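3.2 Station siting and record quality

Lightning records for the Skondside catchment were drawn from the regional detection network and compared with observations from four ground stations operated under the Fluncombe fire-weather program. Of the 3,205 strikes registered during the study period, most fell along the upper ridgeline, where access is limited and fuels are seldom sampled. Location error was greatest in the western gullies - a pattern previously noted by Eklund and Quintero for neighbouring catchments.

Strikes were grouped by distance from the nearest station, and those recorded more than two kilometres outside the catchment boundary were excluded. Rainfall in the hour following each strike was taken from the nearest gauge.

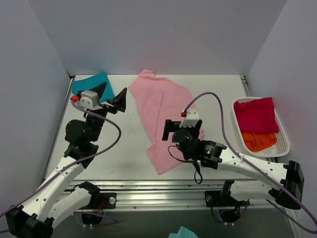
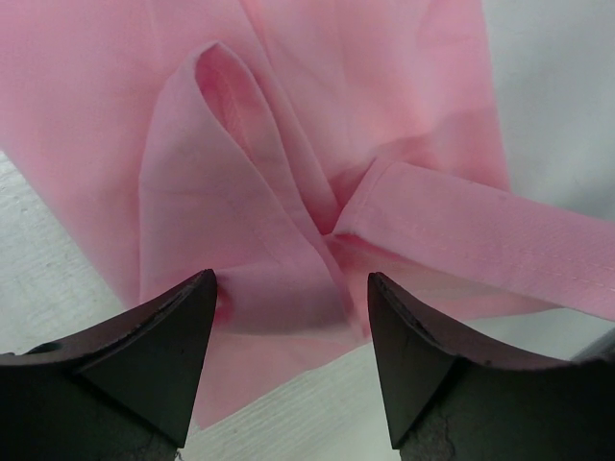

Figure 2. Pink fabric on a pale surface: (top) overall view, with two robot arms; (bottom) close view of the folds.

Dry strikes, defined as those accompanied by negligible rainfall, were concentrated in October and occurred chiefly on slopes above 1,000 metres. The Queiroz station recorded the longest interval between a dry strike and the first report of smoke. Bragança has argued that such intervals reflect sheltered fuels and light winds. The present records are consistent with that view, although the gauge at Queiroz was out of service for part of the season and its totals should be treated with caution.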